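About Fomero

Testing unusual claims since our first notebook

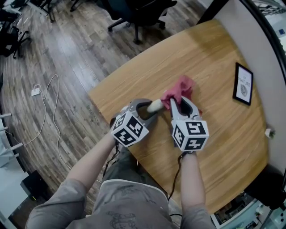 Fomero is a small nonprofit that looks into claims of the paranormal and the pseudoscientific: dowsing, remote viewing, telepathy, healing magnets, haunted buildings, water with a memory. We started as a reading group and turned into a testing group when one of our members bought a pair of dowsing rods and asked how we would know if they worked. Most of our working hours are still spent at a table, and a fair share of them go to ordinary chores such as going over the wood with a cloth. The rest is paperwork, phone calls and a lot of sealed envelopes.

What we do

People write to us with a claim, usually their own. We talk with them until both sides agree on what they say they can do, under what conditions, and what result would count as a success. That agreement is written down and signed before any test is run. If we can't reach one, we don't test.

A typical dowsing test uses 13 identical covered containers, one of which holds water. The position is picked by a random draw, and the person who fills the container leaves the building before the claimant arrives. A telepathy test usually runs to 100 trials with a sender and a receiver in separate rooms. We have also tested pet psychics, a man who read auras through a screen, and two people who said they could tell a blessed glass of water from a plain one.

So far no claimant has passed a test they agreed to in advance. We publish every result, including the tests that were stopped halfway and the ones where we made a mistake in the setup. There have been four of the latter, and all four were run again.

The archive

Our second project is the Ceston Archive, a collection of printed matter on psychic research and its critics. It holds 3,290 items at present, mostly newsletters, conference programs, mail-order catalogs and private letters. The largest part came from one donor, a retired printer who had saved every psychic newsletter he was ever hired to print. About 500 items have been scanned and can be read on our website. The rest can be seen by appointment at our office on Seol Street. Please write at least two weeks ahead and tell us what you want to see, as the boxes are stored off site.

We take donations of papers, but we can't accept books, video tapes or devices. We already have more pendulums than we have shelf space for.

Classes and talks

The Disar Course is our six-session evening class on how to design a fair test. It covers blinding, chance, sample size, how to write a protocol and how to talk with a person who disagrees with you. No background in science or math is needed. The next course begins in August and will meet in the upstairs room. The fee includes the workbook.

We also send speakers to schools and libraries within a two-hour drive. Talks last 45 minutes plus questions, and we ask only for travel costs.

Who we are

Fomero is run by Dalia Juška, who came to it from a job in hospital records. She answers the mail, keeps the protocols in order and edits the results for publication. She has two part-time coworkers, one for the archive and one for classes. Statistical work is checked by an outside reader who is not told which group in the data is which.

We are paid for by members' dues, course fees and a few small grants. We don't sell products, and we don't take money from claimants or from anyone with a stake in the result of a test.

Contact

Letters and email both reach us, and we reply to both, usually within ten days. If you want to propose a test, please describe the ability in your own words and tell us how often you expect to be right. Leave out newspaper clippings at this stage. We can't give medical advice, and we don't comment on named healers we haven't tested ourselves.

Page last updated 2024-06-22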